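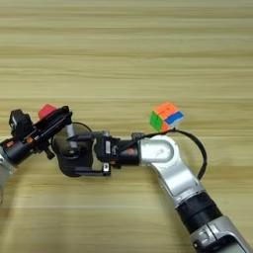

Medicaid postpartum extension: what does the state reimbursement rule cover after day 60?

tisah_policy
I'm trying to reconcile two versions of the rule text for the postpartum extension. The statute moves coverage from 60 days to 12 months after the end of pregnancy. The draft administrative rule from October uses the same period for eligibility, but the billing appendix still lists the global maternity code as the only payable item for visits after delivery. If a clinic sees a patient at month five for blood pressure follow-up, which line does it bill? I read the appendix as leaving that visit payable under the general office codes, but a billing manager in my county has had 6 denials on exactly this.
Tamunoemi

d_durrani
Your reading is correct. Global maternity codes bundle delivery and routine care afterward. Anything outside the bundle goes under standard evaluation and management codes with the appropriate diagnosis. The denials are most likely an eligibility category problem. The patient is still flagged as pregnancy-only in the claims system, and the edit rejects anything that isn't a maternity code.

prairie_biller
Seconding the category flag. Have her pull the eligibility response for the date of service and check the aid code. If the end date is still the old one, the county office has to correct it before she resubmits. Resubmitting first just gets you a second denial and uses up part of the timely filing window.

ZChaudhry
I disagree that this is only a system flag. Section 4 of the draft says coverage in the extended period is for "postpartum and related services." Related to what? The statute says full benefits. Those are different standards, and if the rule is adopted as drafted, a managed care plan can deny a dental or behavioral claim at month eight and point to Section 4. I filed a comment on this.

d_durrani
The statute controls over the rule. A plan that denies on that basis loses at hearing.

ZChaudhry
It loses at hearing if the patient requests one. In our plan the appeal has to be in writing, and most people who get a denial letter pay out of pocket or drop the visit. I would prefer the phrase come out before adoption. It is a one-line change – strike "and related" and insert "full benefit" in both places where the phrase occurs.

tisah_policy
I only found it in one place. Where is the second?

ZChaudhry
The definitions. It's in the entry for "extended period," last clause.

tisah_policy
Found it, thanks. I had been working from the summary sheet, and that clause isn't in there.

yufang_l
Does anyone know how this treats a pregnancy that ends in miscarriage? The statute says "end of pregnancy" and the rule says "delivery" in at least one heading. Our front desk has been told two different things by the plan's phone line.

prairie_biller
Headings aren't operative text in our code, but the phone line staff read headings. The period should start at the end of the pregnancy regardless of outcome. Ask for the answer in writing and note the call reference number.

yufang_l
Asked. They said 30 days for a written response.

b.assuncao
Going to push back on the general tone here. The agency had a short deadline and the draft is mostly sound. Continuous eligibility is in there, the income recheck is gone, and the notice requirement is better than what the neighboring states adopted. Reopening the text means another comment period, and I'd sooner have an imperfect rule in force than an exact one next year.

ZChaudhry
A nonsubstantive correction doesn't need a new comment period.

b.assuncao
Replacing "related services" with "full benefit" is substantive. You said yourself that it changes what a plan can deny.

ZChaudhry
It conforms the rule to the statute. Agency counsel can treat that as a conforming change. They did it with the 90-day supply language for contraceptives, and that also changed what plans had to pay for.

b.assuncao
Fair point on the supply language. I hadn't connected the two. I still think counsel will be more cautious this time.

tisah_policy
Update on the original question. The billing manager pulled the eligibility responses. All of the denied claims had the old end date. The county is correcting them in a batch and she will resubmit after that. I'm sending a separate comment on Section 4 and the definitions, and I'll include the miscarriage heading if Yufang doesn't mind.

yufang_l
Please do. I can send you the dates of the two calls.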